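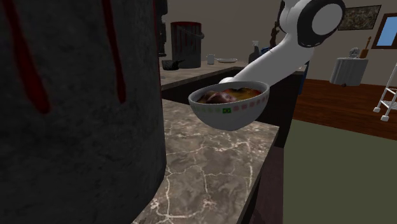
Unit 4: How Marble Forms
Notes by Gisela Rathjen

Marble starts as limestone. When limestone is buried deep in the crust, heat and pressure make its calcite grains regrow into larger, locked crystals. Fossils and bedding are usually lost.

Veins come from impurities such as clay and iron oxides, or from cracks later filled with new minerals. Pure calcite marble is white.

Acid test: put 2 drops of dilute acid on the sample. Calcite fizzes. Wear goggles.

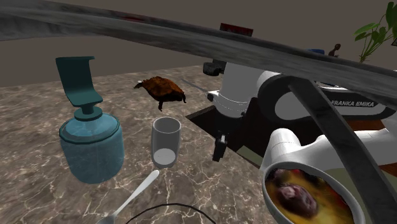

Why does lemon juice dull a polished marble surface?
The citric acid reacts with the calcite and eats away a thin layer, so the polish is lost.

Reading for March: Meinecke, chapter 2, up to page 43. Skip the section on slate.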